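Teaching the Bin Picker When to Give Up: My Project Report
Robot Software Lab, project course, September hand-in

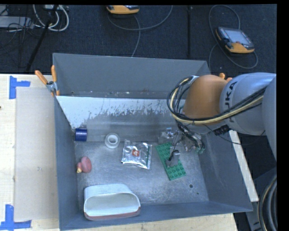

What I set out to do

My project was the retry logic for our bin picking setup. When I joined, the arm could already look into the bin, choose a grasp, go down and close the gripper. What it couldn't do was cope with a miss. If the grasp failed, the planner asked for the best grasp again, got the same one back (the objects hadn't moved, so why would the answer change?) and went right down to the same spot. I once let it do that through a whole cup of coffee.

My supervisor, Märta Granström, wanted something that remembers what it has tried, moves on to another object when it should, and stops cleanly when there's nothing sensible left. Malou Brynjólfsdóttir was working on the perception side at the same time, so I got her grasp candidates as my input and tried very hard not to touch her code.

How the software is laid out

There are three processes. Perception (Malou's) takes the overhead image and sends out a list of grasp candidates, each with a position, an angle and a score. The planner checks if the arm can get there without hitting a bin wall. My part sits in the middle and is called Brirkby, after nothing in particular. It's a state machine with a small memory, written in Python.

The memory is the part I'm happiest with. Every failed grasp leaves a penalty on the spot where it happened, and new candidates near that spot lose score. The penalty fades with each later attempt, so a spot isn't banned forever. If something in the bin gets bumped, the penalties close to it get wiped, since the old failure doesn't tell us much about the new pose.

My first version stored penalties per object instead of per spot. Bad idea! It depended on perception giving the same object the same ID twice in a row, and a shiny foil pouch will come back as one object, then two, then one again. I lost most of two weeks to that before Elin Watkins looked over my shoulder and asked why I needed IDs at all. I didn't.

The objects

I wanted a mix that would be annoying in different ways. The green brick plate is thin and flat, so the fingers have to come down close to the bottom of the bin. The tape roll has a hole in the middle, and the early grasp scorer loved to aim right at the hole. The foil pouch is all highlights and creases. The big white container is easy to see but there aren't many good places to grab it, especially when it's up against the front wall.

Speaking of walls, the planner keeps a safety margin along all four sides, and anything lying inside that margin used to get zero candidates. I added a "nudge" action for this case: the finger goes down next to the object and drags it a little toward the middle. It's slow and kind of clumsy, but I love watching it.

Testing

I ran 495 attempts with the old retry behavior and 495 with Brirkby, using the same objects and reshuffling the bin between rounds. The old version got stuck in a repeat loop 56 times, where I count a loop as three identical grasps in a row. With Brirkby I didn't get any, though that's partly by design, because the penalty makes an identical third try very unlikely. So please don't read too much into the zero.

The more honest number is time. I gave each round a limit of 900 seconds to empty the bin. With the old code a lot of rounds just timed out. With mine, most of them finished, and the ones that didn't were nearly all spent nudging something that wouldn't come away from a corner.

I set the nudge speed to 70 millimeters per second in the end. Faster than that and the lighter things skidded off and ended up against the opposite wall, so I'd only moved my problem across the bin.

What went wrong

The fade rate is hand tuned. I picked it by watching logs and fiddling, and I'm pretty sure it would be wrong for a fuller bin. Dušan Bartoš suggested learning it from the logged attempts, and the logs do have everything you'd need, but I ran out of weeks.

I also had a nasty bug where the state machine would report "bin empty" if perception was late with its message. An empty list and no list were the same thing in my code. They're now two different states, and there's a test for it, and I'll never mix those up again (I hope).

If you're picking this up next

Start with the replay tool in the tools folder. It feeds old candidate lists through Brirkby without moving the arm, and you can step through every decision and see the penalties as a heat map. I should have written it in the first week, but I wrote it in the sixth. After that I'd look at the nudge planner, which only knows how to push straight toward the center and could use a second direction for corners.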